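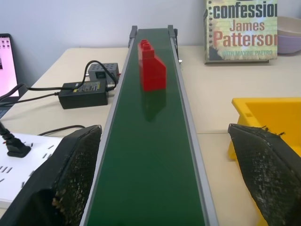

**Cirkham releases Mallden 4, open software for picking parts off a moving belt**

*Wrist-camera perception, planning and gripper control now run in a single loop*

FLONDDALE, 18 August 2023. Cirkham today released Mallden 4, a new version of its open software for robot arms that pick, sort and place small objects on conveyors. The release is free to download, and it brings the biggest change to the project since the first public version: the camera at the wrist, the motion planner and the gripper controller now share one clock and one picture of the world.

In earlier versions those three parts talked to each other through a message queue. It worked well enough for objects sitting still. On a belt, though, the planner was often acting on a position that was already old by the time the fingers closed, and users had to tune a delay by hand for every setup. Mallden 4 gets rid of that setting completely. Each camera image is stamped when it is captured, the tracker predicts where the object will be when the fingers arrive, and the planner keeps correcting the approach right up to the grasp.

"We have wanted to delete that delay setting for years, and I got to be the one who did it," said Meenakshi Rana, who leads planning at Cirkham. "The first time I ran the new loop on the small belt I forgot to start the old calibration script, and then I remembered there wasn't one anymore. That was a really good afternoon!"

**Tested on a tabletop**

Much of the work on this version was done at table scale, with a narrow conveyor, colored plastic bins and toy building bricks. Bricks are a surprisingly rich subject for a perception team. They have studs, steps and slopes, they can be stacked into new shapes in seconds, and two assemblies of the same color can need quite different grasps.

For the release the team recorded 447 belt runs. Mallden 4 finished 442 of them without an operator stepping in. Logs from all of the runs, including the five that were stopped, are part of the download, and the developers would love to see what other people find in them.

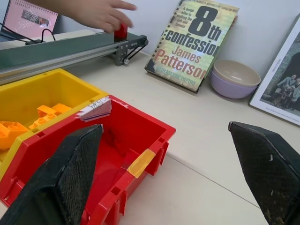 *A red block on the belt, with the red and yellow storage bins between the conveyor and the gripper.*

**What's new**

- **Shared timing.** Perception, planning and control read from the same clock. The old delay setting is ignored if it is found in a configuration file, and a warning is written to the log.
- **Lui, a new replay tool.** Lui plays back a recorded run with the camera view, the planned path and the finger positions side by side. You can pause at any step, change a planner setting and see what the arm would have chosen instead.
- **Clutter handling.** The tracker can be trained to tell target objects from ordinary things left near the belt, such as cables, books and bowls. There is no need to clear the background before a session.
- **Hand hold.** If the perception module detects a hand near the target, the planner holds its approach and starts over from a fresh image. This is a convenience for people loading parts during development and does not replace a rated safety system.
- **Bin maps.** Users can draw bin openings directly on a camera image, and the planner works out the drop points.

Lui began as a debugging script written by Kwan-ho Kan, who joined the perception group in January. "I was scrolling through numbers trying to work out why the arm went left," Kan said. "I just wanted to watch it think. Then Pui-shan started using it, then everybody did, and the script got a name and a proper window."

Pui-shan Yau, who maintains the tracker, said the clutter work was the part she enjoyed most. "A real workbench has a power strip on it, and somebody's laptop. I like that we can train on the table the way it is."

**Availability**

Mallden 4 is available now from the Cirkham project page, with installation notes, the belt run logs and more than 15 worked configurations for common arm and gripper layouts. Projects built on Mallden 3 can be moved over with the included converter. Bin positions will need to be drawn again in the new bin map editor.

Bug reports and patches are welcome through the public issue tracker. Cheng-en Lam is coordinating contributions for the next update, which will focus on belts that change speed during a pick.

**About Cirkham**

Cirkham develops open control and perception software for small robot arms. The team is based in Flonddale.

**Press contact**

Melquiades Bañuelos, Cirkham press office, Flonddale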